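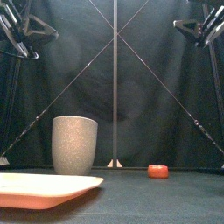
Both arms parked, cross cables tensioned. Bench cell, 4 May... no wait, I promised myself proper dates: May 4, 2023.

**1/** Maintenance day on the two-arm cell! I love this job far more than is reasonable, so you're getting a thread.

**2/** The counter says 3,548 cycles since I rebuilt it in April. Last time I let it go to 2,469 before looking at the bracing and that felt long. Oops.

**3/** First job is always the X at the back. Four thin cables meeting high up on the centre pole. If one goes slack the whole frame leans a hair, and then both arms are very precisely wrong.

**4/** I pluck them like a bass. Lower left was flat today! Quarter turn, pluck, another quarter turn — lovely. Then I go round the others again, as they all pull on each other.

**5/** Next, the foot of the pole. Fixings get a paint-pen stripe so I can spot movement at a glance. All the stripes lined up, which made my morning.

**6/** Grippers: wipe the plates, check the edges for burrs, open and close 50 times with nothing in them and just listen. The right one had a tick in it. Dry pivot. One drop of Sturneo oil and it went quiet.

**7/** Then the test set goes out: speckled cup, tray, little orange-red block. Cup behind the tray on purpose, so the left arm has to come in over the rim. Block off on its own for the right.

**8/** Backdrop stays wrinkly. I ironed it once for the Flolommont open day and the camera could not have cared less.

**9/** Tonight it gets a 400-cycle run on the Vovex controller at half speed, then I check the cables again before going anywhere near full.

**10/** Anyone else tuning their bracing by ear? I'd love to know what you listen for — mine's all guesswork and habit.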